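The bottle lesson takes a morning to learn and most of a month to get right. At Clasholm, a robotics shop on the edge of Maltholm, new operators start with it whatever their background. They sit at a desk, pick up a hand controller, and steer a simulated arm until its fingers close on a gray bottle in a rack. Everything the arm does is recorded. Later, a program studies the recordings and tries to do the job alone.

Marisol Huanca runs the teaching sessions. She used to train forklift drivers at Fildale, and she brought some of that with her. Her operators work for 40-minute stretches, then get up and walk. Tired hands make sloppy examples, she says, and the program copies the sloppiness along with everything else.

The current project, called Teoh, has 3,212 recorded attempts in it. Of those, 556 were thrown out in April. Many had the same problem – the operator stopped short of the bottle, drifted sideways, and came back in for a second try. A person watching would shrug at that. A program trained on it learned to hesitate in the same spot.

Operators get two views of the work, one close to the fingers and one from across the room.
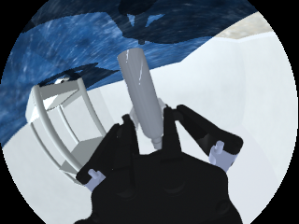
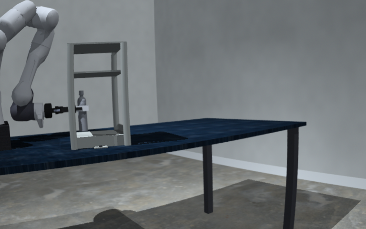 The close view is good for the last inch. The wide view is for planning the way in, and Huanca wants people to spend more time on it than they do. Beginners stare at the gripper and forget about the elbow, and then the elbow hits the rack.

Fikri Kwok would rather see fewer remote sessions and more hand guiding. Take hold of a real arm, he argues, and you can feel when the wrist is twisted too far or the grip is coming in crooked. A controller gives you none of that, and he thinks seven good demonstrations made by hand can be worth a whole afternoon at the desk.

Huanca doesn't dismiss it. Clasholm has two real arms, and both are used for hand guiding when they're free. But a simulated rack can be reset in a second, and a bad move costs nothing but the attempt. On the floor, a knocked rack means stopping, checking the arm, and putting everything back by hand.

For now the shop does both. New operators stay in simulation until their approaches are smooth, then move to a real arm for a week. Their first recordings are kept in a separate folder, and the program never sees them.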